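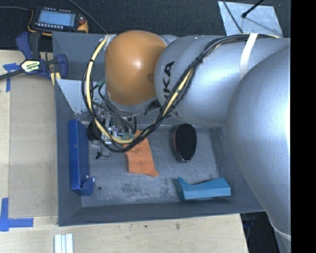

Home | Essays | Archive | About

Put the Repair Manual Back in the Box

Last updated: Monday, March 6, 2023

My dishwasher is a Zelik and it is five years old. Last winter it stopped draining. It gave me a code on the little display, two letters and a digit, and the booklet that came with it told me the code meant I should contact an authorized service provider. Every code in the booklet meant that. The booklet was 86 pages long, most of them the same safety warnings in different languages.

The fix was a small plug of broken glass and label paper in the drain pump. I found that out from a man's video, filmed in a dark kitchen, about a different model. It took me an evening, most of it spent looking for the last two screws, which are behind a trim piece that slides to the left. A single drawing would have shown me that.

I think companies that sell appliances should be required to print a real repair manual and put it in the box. I mean paper, with an exploded drawing, a parts list with numbers, a wiring diagram, and a plain account of what each error code is measuring. The manual should be written for an adult who owns a screwdriver.

This used to be normal. My parents had a Bangera washing machine with a folded sheet taped inside the back panel. It showed the wiring and the timer chart, and it was still readable when the machine went to the dump. Somebody at the factory had decided that whoever took the panel off would need it. It can't have cost more than a few cents.

The first objection I hear is safety. People will hurt themselves. Some will, and some do now, working from guesswork and videos about the wrong model. There are parts of a microwave I would not touch, and a good manual would say which ones and why. The current booklets warn against everything equally, from the high voltage side to the crumb tray, and a reader learns to skip all of it.

The second objection is that everything is online. It is, for a while. Jolance had a decent support site when I bought a space heater from them. Then the company changed hands and the old product pages went away, and now the address sends you to a page selling air purifiers. Paper in a kitchen drawer does not depend on who bought whom. I would be glad to have both, but if I had to choose I'd take the paper.

The third is cost. A thick manual does cost something to print and ship. But the drawings already exist, because the factory can't build the machine without them and the service technicians already have them. I was quoted some $100 just for a technician to come to the door and look at my dishwasher. I would have paid a few dollars more at the store to avoid that.

There is one objection I take more seriously, which is that most people won't read it. That's true. Most people will put it in the drawer with the takeout menus. But a house changes hands, a neighbor comes over, a teenager gets curious on a rainy Saturday. The manual only has to be read once in the life of the machine to pay for itself, and it doesn't matter who reads it.

I don't blame the people who answer the phones. When I called Zelik, the woman I spoke to was polite and plainly had the same booklet in front of her that I did. She read me the page about contacting a service provider. I asked if she could tell me where the pump was and she said she didn't have that information - I believe her.

It can be done. I own a small Salemix bread machine that came with a parts page and a drawing of how the paddle shaft comes out. In April the shaft seal started to leak. I ordered the part by its number, and the job was done before lunch.

The dishwasher is draining fine. I drew my own picture of where the screws are and taped it inside the cabinet door next to it.

Contact | Copyright 2023, all rights reserved | Back to top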